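Home Practices, Unit 4: Setting the Table
Handout to accompany the reading by Khanyisile Zwane

Zwane's chapter on the Holtstead households makes a claim you should be suspicious of from page one. She argues that the order in which dishes go onto a table tells us how a family ranks its members. Her evidence is 78 written accounts collected in February, all from people who knew they were being asked about manners. Read the appendix before you read the argument. Several of the accounts describe a holiday meal, and she treats these the same as a plain supper.

A second problem is vocabulary. In some accounts "setting" covers everything up to the moment people sit down, and in others it means the plates only. Zwane picks the wider sense in section 2 and slides to the narrow one by section 5. Mark the place where it changes. I make it the paragraph on soup.
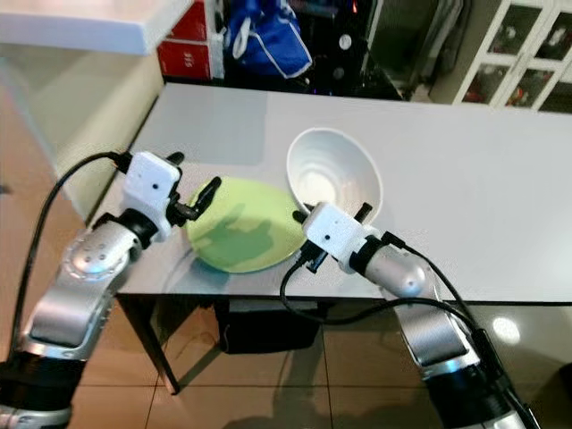 Soup is the weak point of the whole plate-first theory. According to Zwane, the plate goes down as an anchor and every other dish takes its position from it. Fine, but a plate and a bowl can share a table without telling us which one arrived first. Take the pale green plate near the front edge of the white table, with the white bowl behind it and to the right. A plate-first reader will say the bowl was placed in relation to the plate. Someone with the opposite theory could say the plate was fitted in front of the bowl, and the layout would serve just as well. The colors don't match either, and I would not build a theory of "everyday" and "guest" dishes on that, though the Dilten survey comes close to doing so.

The Krajčí reply (in the packet, after Rosska) is better on this point. It asks people to set a table while someone keeps a log, 60 meals in all, and it admits that being watched may change what they do. It is also dull. Read it anyway.

For next session: keep a log of one ordinary meal at home, in the order things reach the table. Write down what you see and leave the meaning out. No more than 1,000 words.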